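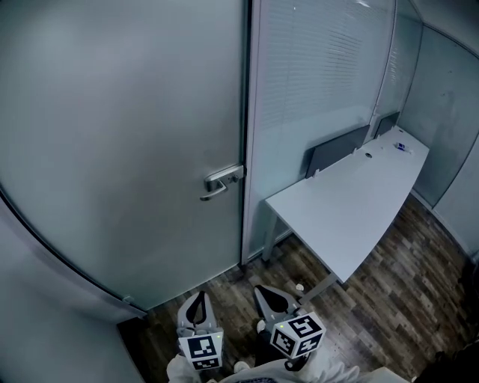
Product review: Haugland handheld gripper pair

The Facilities Automation Office assessed the Haugland gripper pair in March. The kit is intended for organizations that wish to record manual tasks for later use in robot training, and is supplied with two handheld units, a charger and recording software.

Setup was completed by Elsie Kingi in one morning. The printed guide is clear on pairing but says little about calibration, and two calls to the supplier were needed. Support staff answered promptly on both occasions.

Operators recorded 256 sessions in offices and meeting rooms, among them door opening and desk clearing. Of these, 152 were accepted by the software at the first attempt. Most rejections occurred in glass-walled rooms – a matter the supplier should address in its guidance.

The grips are comfortable for short periods. Tane Ellery reported wrist fatigue in longer sessions.

The price is $2000 per pair, with a yearly software license of $700. The Office recommends purchase for short recording programs and advises buyers to request a trial in their own rooms first.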